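Dress, Cloth and Custom
Handout 4: How old is "traditional"?
Tutor: Siamak Alipour

Read this before the seminar and bring the worksheet from last time. We shall mostly be arguing about dates.

Most books on regional dress open by telling you that a garment has been worn "for centuries" or "since time out of mind". Be suspicious of both. They usually mean that the writer saw it on somebody old, or read it in another book that didn't give a source either. A coat in a museum drawer tells you that one coat was made. It doesn't tell you who else had one, how often it was put on, or what its owner would have called it.

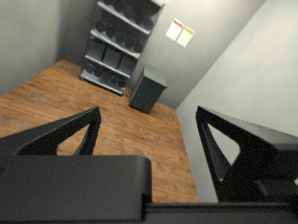 Take embroidered waistcoats. The usual story is that each village had its own pattern and that a stranger could be placed at a glance by the stitching. Perhaps, in some valleys, for a while. But people married out, sold things, handed them down and copied what they liked at the fair. When a collector turned up with money and asked for "the pattern of this village", he was generally given one.

Terms you will need

Folk dress: clothing said to belong to country people of a region. Note the "said to".
Costume: clothing put on for an occasion or a performance. Many writers use it for everyday clothes too, and muddle their readers.
Revival: bringing a garment back after it has dropped out of use. Ask what was changed on the way.
Sumptuary law: a rule about who may wear what. It is evidence that somebody was worried, and poor evidence of what people wore.
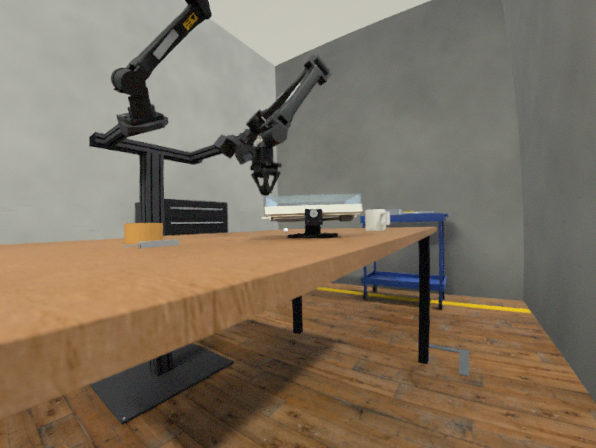 On colour, go carefully. Old red wool is often described as having "faded to brown", and sometimes it has. Sometimes it was brown to begin with. Unless a fibre has been tested, or there is a protected seam where you can compare, the catalogue entry is a guess. The same goes for meanings. We are told that blue stood for fidelity and green for youth, nearly always by people writing long after the dyer was dead. Blue may have been what the dyer had in the vat.

Portraits are not much safer. Sitters dressed up, painters kept a chest of clothes in the studio, and lace was altered to suit the fee. Photographs have the same trouble. A shawl that appears on several different women in one album probably belonged to the photographer. 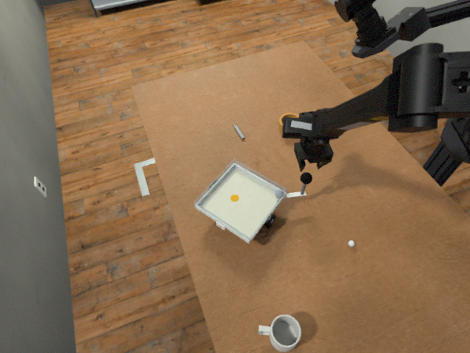 Wills and household lists are duller and I trust them more, with limits. They tell you what was worth writing down. Shifts and stockings worn to rags seldom appear, so the poor look even barer on paper than they were.

For the seminar

Choose 2 garments described as traditional. For each, find the earliest dated evidence you can and say what kind it is. Write no more than 200 words on each. "Everyone knows" will be crossed out.

Hand in by 4th June.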